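Progress Report, Simulation-to-Real Grasping (Pemeck project)
Period covered: second quarter, to June 2023
Prepared by Caoimhe Ó Briain for Aisling Geraghty
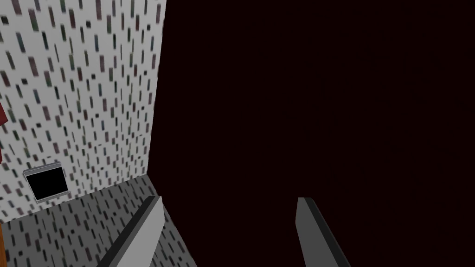
Work in this period went mainly into the simulated training rooms and the wrist view, with a smaller amount of time on the real arm. The policy learning itself moved less than we had planned in the winter. The reasons are set out under each heading, and the changes I am asking for are near the end.

Simulated rooms

We now have 27 room layouts in Illus, our simulator. Each one has a set of wall and floor textures that can be swapped at the start of an episode. The textures are deliberately unlike anything in the lab. Many are repeating patterns, such as short dashes or blocks in several muted colors, and the same pattern can be used on the wall and the floor together. The idea is that the policy should learn to use the shape of the object and the position of the fingers, and should get no benefit from remembering a particular wall.

The rooms are open shells. A wall stops at its edge and past it there is only the background color, which is also changed between episodes. We had started to build closed rooms and gave it up in the second week. They took longer to render and the early comparison runs showed no gain from them. If later tests on the real arm say otherwise we can go back to closed rooms, as the partial models are saved.

Wrist view

The older policies were trained on a fixed overhead view only. During this period we added a view from the right wrist, which keeps both fingers in sight while the gripper is open. Getting the simulated fingers to sit in the right place took most of a month. The finger model we had been using was shorter than the real part, and the error did not show up from overhead. It was very clear from the wrist. Tully, the grasp policy, was retrained from the start after the model was fixed, and results from before the fix should not be compared with results from after it.

There is one open problem with this view. When the arm swings away from the work area, a large part of what the policy receives can be plain background with no surface in it. On these stretches the policy sometimes drifts. It keeps the gripper open and moves slowly in one direction until the episode times out. We think it has too little to go on there, but we have not proved that. Adding the arm's joint positions as a second input is the first thing we will try.

Results

In simulation, the retrained policy was tested on layouts it had not seen in training. It completed 54 percent of grasps with the wrist view and the overhead view together. With the overhead view alone it completed 40 percent on the same layouts. The objects were the standard set agreed at the start of the project, with no changes.

On the real arm we have only run a short check, and I would not put a success rate on it yet. The policy approached the objects from sensible directions. It closed too early on thin items, and we saw the same fault in simulation, so it can be worked on there first.

Turning off the texture changes made the simulation scores look better on familiar rooms and worse on new ones. We expected that, and it supports keeping them on -- even though training takes longer.

Equipment and software

The replacement finger pads from Flatex arrived and have been fitted. They are slightly softer than the old pads, so the friction values in Illus need to be measured again. Until that is done, the contact results in simulation should be read with some care.

Rendering is still the slowest step. We moved the wrist view to a lower resolution for training and kept the full resolution for checking episodes by eye.

Changes requested

I would like to move 3 weeks from the closed-room task, now dropped, to testing on the real arm. There is no change to the total budget.

I would also like to push the two-handed task back to the final quarter. The left hand has not been calibrated since the finger model was corrected, and starting on it now would mean doing some of the work twice.

Next period

Measure friction for the new pads and update Illus.
Add joint positions to the policy input and repeat the unseen-layout test.
Work on early closing with thin objects, in simulation first.
Run the full object set on the real arm and report a success rate.

Episode recordings and the training settings for each run are in the shared project folder, sorted by layout.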